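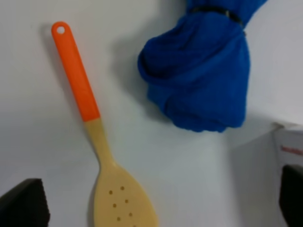 What I cooked in July

July 9, 2019

I moved into the apartment on Closen Street with one box marked KITCHEN, and most of what was in it turned out to be phone chargers. The oven did not work. The landlord said a part was on order and would come in August. So for the summer I have two burners and a toaster.

My grocery budget for the month is 24 dollars a week on top of what was already in the cupboard. I wrote the rent on the same page, 805, so I could see the two numbers together.

Beans have done most of the work. I soak a pound overnight, cook them with an onion and a bay leaf, and eat them for three or four days. The first day they go over rice. After that they get mashed and fried, or thinned out with water and a can of tomatoes and called soup. I salt them at the start now. My aunt always said that made them tough, but I have tried it both ways and can't tell the difference, except that the early salt tastes better.

Keegan Lowther from work gave me a bag of zucchini from his garden, then another bag. I grated a lot of it and squeezed it out in a dish towel. With one egg, some flour and a little cheese it makes decent pancakes. They need a hot pan and they need to be left alone – I ruined the first batch by turning them too early.

Eggs I buy at Merkora, the small store past the bus stop. They are 10 cents more than at the big place but I don't have to take two buses with them on my lap.

I miss bread more than I expected. Isla Whitcombe told me to try flatbread in a dry pan: flour, yogurt, salt, baking powder, no yeast. It takes fifteen minutes and it's good while it's warm. By evening it's stiff, and I tear it into the soup.

Next week I want to try dumplings, if the flour holds out. If anyone has a good way to use up half a jar of mustard, leave it in the comments.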